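The Flasinlow returned from its third repair at 9 in the morning, in the same box it had left in. Bohumila Vrabec signed for it, cut the tape and set the unit on the bench beside the reference amplifier. It was a portable speaker the length of a loaf, with a cloth grille, two full-range drivers and a passive radiator at each end. The serial plate gave its number as 2939.

The repair slip was in the box. Under Fault Found, somebody at Wara had typed NONE. Under Action Taken, somebody had typed REPLACED BOARD.

She read both entries twice and filed the slip with the other two, which said the same.

The complaint had not changed since the first return. The customer, a retired surveyor named Fletcher Donnelly, stated that the speaker played a note when it was switched off. It was a low note. It lasted a few seconds and came in the small hours. He had supplied a log in pencil, ruled by hand, with columns for time, duration and weather. He had not asked for his money back. He wished to know the cause.

Bohumila connected the charger and left the battery to fill. She then ran the standard sequence: frequency sweep, distortion at three levels, standby current, pairing and range. Everything fell inside the limits. Standby current was slightly under the figure on the data sheet. The left driver was flatter than the right by a margin that only a meter would notice. She printed the curves and pinned them above the bench.

Romana Dvořáček came in from the office and looked at them.

"It passes," Romana said.

"It passed last time."

"Then send it back to him."

"He'll write again."

"He writes a good letter," Romana said, and went to answer the telephone.

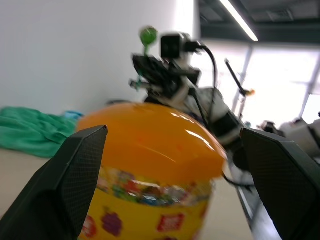
What would make a speaker sound a note with its power off?

A passive radiator has no motor of its own, and it will move whenever the air pressure on one side of it changes, so a pulse of air from outside the cabinet can set it going at its resonant frequency with no current in the circuit at all.

Bohumila wrote this down in the job book at the end of the afternoon, in nearly those words, and underlined resonant. The radiators in the Flasinlow were tuned low. She tapped one with the rubber end of a pencil and watched the trace on the analyser. It peaked at 34 hertz and died away in less than a second. Donnelly's log had no entry shorter than four.

A single pulse would not do it, then. Something had to keep pushing.

She rang Štefánia Kratochvíl, who had designed the cabinet before the firm was sold to Zeman and now taught acoustics at the college in Fandov. Štefánia listened to the whole account without interrupting.

"Where does he keep it?" she asked.

Bohumila turned back through the letters. "On a shelf in the hall. Next to the boiler cupboard."

"Is there a flue?"

"He doesn't say."

"Ask him. Ask him how long the hall is too, and whether the doors are shut at night. I want the inside length, skirting to skirting."

The reply came four days later, on squared paper. The hall was 288 inches long. He apologised for the inches; the tape had been his father's. The doors were shut at night. There was a flue, and the boiler lit itself in the small hours to heat the water. He enclosed a plan, with north marked, and a section through the cupboard showing the vent above the door.

Štefánia worked it through on the back of the plan. The hall, closed at both ends, had its first mode at a little over 23 hertz, well under the radiators. That was the wrong answer, and she said so. She then took the cupboard by itself, as a volume of air with the vent for a neck, and that came out within a hertz of the peak on the analyser. The burner would rumble for a few seconds on a cold start. The cupboard picked out one note from the rumble, and the radiators on the shelf took it up.

"So the speaker's answering the boiler," Bohumila said.

"It's answering the cupboard. The boiler is only the source. Tell him to put it in the kitchen."

Bohumila wrote the report that evening. She gave the measured values, the method, the assumed speed of sound and the likely error. She recommended a change of position and a boiler inspection. Miroslava Ondrejka, who checked all outgoing reports, struck out the word answering wherever it appeared and put excited by.

The speaker went out in the same box. Under Fault Found, Bohumila typed CUPBOARD.

Donnelly's next letter arrived in July. He had moved the unit to the kitchen, and the note had stopped. The boiler had been inspected and a jet cleaned. He had kept up the log for six weeks to be certain, and he enclosed it, every row filled in and the duration column all noughts.

In the last paragraph he said that he had since put the speaker back in the hall. The house had been rather quiet. He asked whether, in her opinion, it would do the radiators any harm.

Bohumila looked up the excursion limit and wrote back that it would not.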